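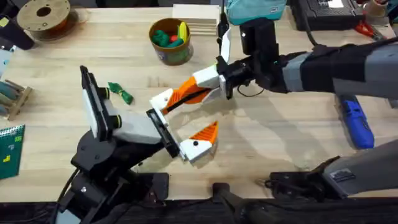

I spent most of June looking for a work table, and on June 28, 2025 I finally stopped looking. The one I settled on is a light butcher block top from Grerkow. It cost 1295 with delivery to Pirnum, more than I wanted to pay, but the cheaper ones I tried all wobbled.

The top weighs 114 pounds, so plan on help with the stairs. I sanded it by hand with 200 grit and wiped on two thin coats of oil, waiting 24 hours after each. The second coat went on faster than the first - I used less oil and a better rag. 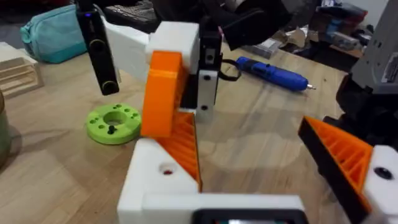 Does a butcher block top need oil if you never cut food on it? It still does, though a coat every few months is plenty for a table that only holds small things.

My rule for the table is that small stuff goes back in a bin at the end of the day. Rings, pegs and little blocks are easy to lose, and I have already swept one peg out from under the radiator. Cups are allowed, but I wipe under them.

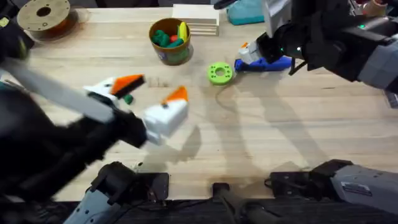 Lime green ring and a brown cup on the butcher block.

Next job is the shelf from Mathebula - it needs longer screws than the ones in the box.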